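La vis est une pièce d'assemblage filetée que l'on rencontre à peu près partout, de la charpente à la lunetterie, et dont l'histoire est plus longue qu'on ne l'imagine volontiers. Le principe du filet était déjà connu dans l'Antiquité, surtout pour les pressoirs.
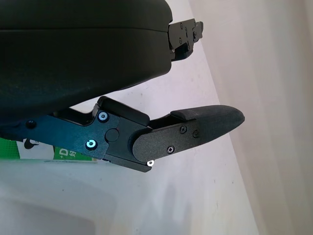
Les premières vis de fixation en métal, taillées à la lime, restèrent longtemps coûteuses - chacune avait pour ainsi dire son caractère.

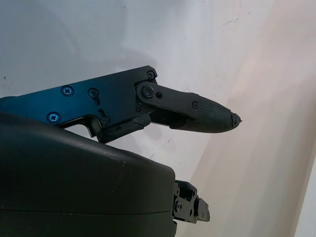
Vis à empreinte cruciforme sur une plaque métallique sombre.

L'empreinte en croix, qui aide l'outil à se centrer, s'est répandue au XXe siècle, sans chasser tout à fait la bonne vieille fente.

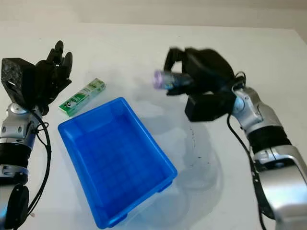 Plateau bleu et petit emballage vert et blanc sur une table blanche.

Parmi les collections régionales, celle de Honham, réunie par Elango Rodrigues, conserve environ 3000 vis, dont un joli ensemble venu des ateliers Dinsa.

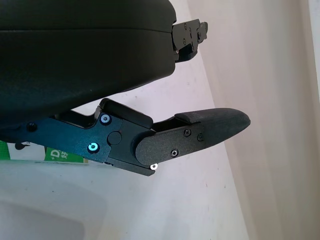
Elle garde aussi 17 tournevis anciens, pour la plupart à manche de buis, que les visiteurs aiment beaucoup prendre en main.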